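About Skistel

Skistel is a software training and coaching company based in Vandbridge. We work with development teams that want to release smaller changes more often and with fewer faults.
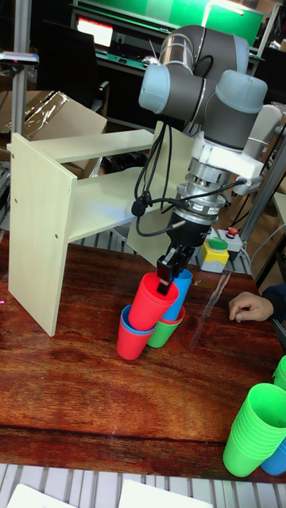
What we do

Most of our work is done inside a client's own team. Two coaches join for a fixed number of weeks and work on the code the team already has. We cover automated testing, code review, build times and planning. We also run open courses at our Vandbridge office, with up to 18 places on each.

How we started

The company grew out of Minine, a small consultancy that wrote booking software. Clients kept asking how the team worked, and the training side became a business of its own. Minine still looks after its older customers from the same building.

Dizon

Dizon is our online practice library. It holds 95 short exercises in Java, Python and C#, each with a worked answer. More than 3000 developers have an account. Access is included with every course and can also be bought separately.

Working with us

New team bookings start in October. Course dates and prices are on the Training page.

Page last updated 21 February 2024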